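Open Day at Cernden: Your Questions

When is it?
Saturday, September 21, from ten until we run out of coffee. Last year that was early.

Do I need a ticket?
Yes. They're free, and there are 70. Please don't book four "just in case" — we know who you are.

Where do I park?
In the Fornton lot across the road. The spaces marked Grunex belong to Grunex, who tow.

What will the robots be doing?
Gardening, in the indoor sense. The demonstration has two arms at a wooden table with a potted succulent and a few everyday things. Expect reaching, gripping and long pauses. If you were hoping for backflips, the gym is next door.

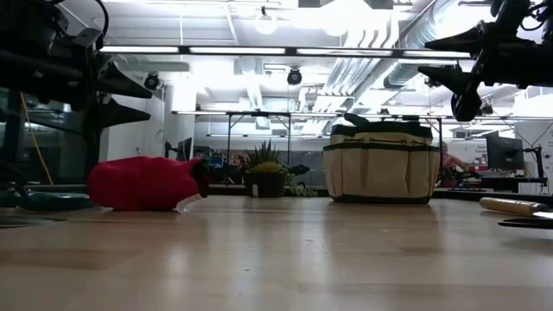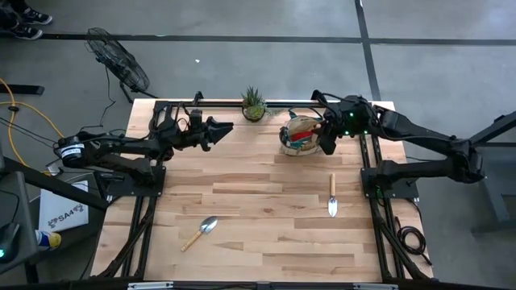 Is it worth coming if I know nothing about robots? Nurhan Toprak wrote to us after the last open day that she had understood maybe a third of the talk, stayed for two rounds of the demonstration anyway, and would have liked a chair. Chairs have been ordered.

How long is a round?
About 21 minutes, with questions. Without questions it's much shorter, but someone always asks whether the arms will take his job.

Can I drive one?
No. Adults ask this more than children do.

Can I bring my dog?
Sorry, no dogs in the lab.

Who do I write to if my question isn't here?
Baoshan Feng, at the front desk. He answers everything, usually by pointing to this page.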